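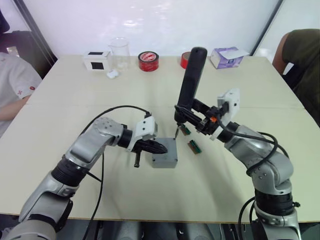
Atau bench cell stoppage

The Atau bench cell stoppage was a run of faults on a two-armed robot work cell, ending in a protective stop during a trial of electrical box assembly. It is usually filed as a safety matter and not a breakdown, as two people were seated at the table at the time. No injuries. One circuit board scrapped, one wrist cable replaced, a driver bit bent.

Contents
1 Background
2 The task
3 The fault
4 Cause
5 Safety review
6 Changes made
7 Later use
8 See also

Background

Atau was the working name for a small project run by the assembly firm Sýkora from August onwards. The aim was to see if a pair of general-purpose arms could take over the fitting of small circuit boards into grey electrical boxes, a job done by hand up to then. The arms were already owned by the firm. Control software was written in-house, under Vojtěch Štěpánek. Safety sign-off sat with Rajkumari Bansal, who came over from the packing side and had dealt with conveyor guarding before but not arms.

The cell had no fence. Arms were limited in speed and force, and operators were allowed to sit at either side of the table while it ran, provided a stop button was in reach. This arrangement was allowed under the firm's own rules for trials and was later the main point of argument.

The task

The two arms had different jobs. The left arm dealt with the box – nudging it square, steadying it, holding the lid. The right arm gripped an upright driver tool and ran in the screws. Boards were laid loose on the white tabletop next to the box, near the right arm, and were meant to be picked one at a time.

The tool was held by friction between the gripper fingers. No bracket or keyed holder. The driver had been chosen for its long round handle, easy to grip from several angles, but a round handle can also turn in the fingers under load, and did.

Cables ran along the outside of the arms in open loops. Internal routing was not possible with the grippers fitted. A loop of slack was left at each elbow so that the wrist could turn fully either way.

The fault

The stoppage itself took place late in the trial, after a run of small warnings that had been cleared by the operator and not written up. The order of events, from the controller log:

The right arm lowered the driver to a screw in the box lid and began to turn.
The handle slipped round in the fingers. Bit left the screw head but the program carried on as if seated.
The arm pushed down to keep contact, reached the force limit, and backed off.
The retry routine started. On the retry the arm took a longer way round, passing over the boards.
The cable loop on the left arm, which had worked its way over the wrist during the shift, pulled tight as the left arm moved clear.
Left gripper lost its signal. The left arm held still, as designed. The right arm did not.
The bit came down on the nearer board and cracked it. Force limit reached a second time, both arms stopped.

The last two steps took under a second. The operator on the right hand side had by then reached for the button but the cell stopped by itself first. The log shows no button press.

Cause

Two separate causes were found and there was some disagreement over which came first.

Tool slip. The rubber pads on the right gripper were worn smooth. They were supposed to be changed every 4,000 cycles, but the counter had been set back to zero at a software update and nobody had carried the old figure over. Force needed to hold the driver had been worked out with new pads.

Cable snag. The left wrist cable had chafed where it crossed the gripper housing and one core was partly broken. It would drop out when pulled and come back when slack, which explains the warnings cleared earlier. Of 87 warnings in the log for the trial period, most had the same code.

A third matter, treated as a design fault, was that the arms did not stop as a pair. Each had its own controller and each watched only its own force and signal. Štěpánek's note on this reads: "Left arm did the right thing. Right arm was never told." The link between controllers passed positions back and forth but not faults.

Safety review

Bansal's review was issued on Tuesday, December 30, 2025. It is short. Main findings:

Speed and force limits had worked and had kept the contact well below the level at which a hand would be badly hurt. However the limits had been set for a gripper with blunt fingers. A thin metal bit puts the same push onto a much smaller spot, and the risk assesment had not been redone when the driver was added.

The people at the table were within reach of both arms. Nothing in the rules said where hands should be while the driver was turning.

Clearing a warning needed one key press and no reason. The review called this the cheapest thing to put right.

Spare items kept at the back of the table were noted as clutter, minor.

Changes made

Faults on either arm now stop both.
Driver moved to a keyed holder, made up by Brutasport, which had done clamps for the firm before. Handle can no longer turn.
Pads changed every 500 cycles until wear is better known. Count kept on paper as well.
Cables tied at wrist and elbow with a breakaway clip. Checked at start of shift, by hand, with the arms off.
Any warning repeated 5 times in a shift locks the cell untill a supervisor looks at it.
Seated operators to keep hands off the table when the tool is turning. Stools moved back.
Boards laid in a tray outside the retry path.

A light curtain was looked at and put off on grounds of cost. Bansal recorded that she did not agree with the delay.

Later use

The cell went back into trial with the changes above, apart from the tray, which came later. The log format was then taken up on a second project, Briris, which uses one arm and no driver. The shared stop has tripped there as well, mostly from loose plugs.

Whether the original snag or the slip should be named as the root cause has not been settled. The firm's register lists both.

See also

Protective stop
Force limiting
Cable management in robot arms
Tool slip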